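Wullis Share House Gallery: The Big Spring Fold

Every September we clear out the wardrobes, wash just about everything made of cloth and get it all folded again before the warm weather settles in. The gallery finally went up in November 2018, so apologies to everyone who has been asking when they could see it! There were 80 pictures to sort through and we have kept a small handful for this page. The rest are in the shared album with the kitchen ones.

If you haven't been part of a Big Fold before, it goes like this. All the washing comes in off the line and lands in the front room in one enormous mountain. It gets sorted by kind (never by owner, we tried that once and it ended in a long argument over grey socks), then each kind goes to a different room to be folded. Towels to the lounge, sheets to the hallway where there's space to stretch them out, jumpers to the kitchen table once the breakfast things are gone, and jeans to the bedroom, where a bed makes the best folding table in the house. It's the right height if you kneel, it's soft, and nothing slides off.

Jeans are my favourite job by a mile. They hold a fold so well, and there's always some little detail you'd forgotten. This time it was all about the trimmings. Someone in our lot has a wonderful eye for denim with a bit of lace on it, and I could have happily spent the whole arvo just looking at the stitching.

I also have to say something about the bed, which drew more comments than any of the clothes. Peach and white, fluffy raised patterns, a great big smiling face - how could you be in a bad mood folding trousers on top of that?
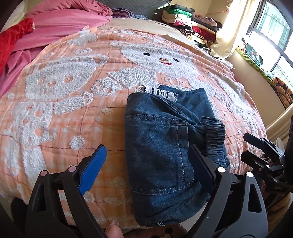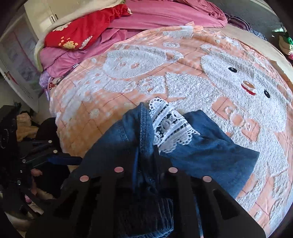

Blue denim and a bit of white crochet lace on the peach bed cover, with a smiling face for company.

I love how the colours sit together in these two. Blue on peach is a combination I'd never have picked for myself, and now I want it for cushions. In the first one you can see the jeans folded into a rough bundle, with the light orange double stitching around the back pocket and the scrunchy elastic cuff over on the right. There's a stack of folded clothes up in the corner too, greens and reds and stripes, and I do like a stack.

The second is the one for lace people. Scalloped edges, little ladder rows, a raised bit in the middle, and all of it with the dark fabric showing through the gaps. I'm told it's the sort of pattern that takes a patient evening or three. Have a look at the bow tie as well, which I completely missed on the day!

A few notes for anyone planning a fold of their own, as we had a lot of questions after last year's page.

For jeans, lay one leg over the other and smooth the seat flat with your palm before you do anything else. Tuck the point of the seat in so you've got a straight edge, then fold the hem up towards the waist and in half again. Elastic cuffs won't lie flat no matter how nicely you ask them, so let them scrunch and put that end at the back of the shelf.

Anything with crochet or lace trim gets folded with the trim on the inside if it's going in a drawer. Buttons and zips love to catch in the holes. We wash ours in a mesh bag on the gentle cycle and dry it in the shade.

Fluffy bedding should go on the line with the raised side facing in, and have a good shake every hour or so. Ours took most of a day to dry. Don't iron it, ever. A soft brush brings the pile back up beautifully.

Baskets: we had 12 this year and it still wasn't enough. Yip has the stackable ones with the wide handles, and they're the only sort that hasn't split on us yet. The pegs were from Voslow and I've got no complaints, even the ones that lived outside all winter.

We're already thinking about the next one. There's talk of doing it at Ondorero, the old place up the hill, where the verandah is long enough to peg out a whole house worth of sheets under cover - I'm very keen on this, mostly for the verandah. Bring your own basket, a hat, and something for the lunch table. The lemon slice went in minutes last time, so a double batch would be very welcome.

More galleries: Kitchen Shelves / The Linen Cupboard, Before and After / Garden Shed

This page has been viewed 2192 times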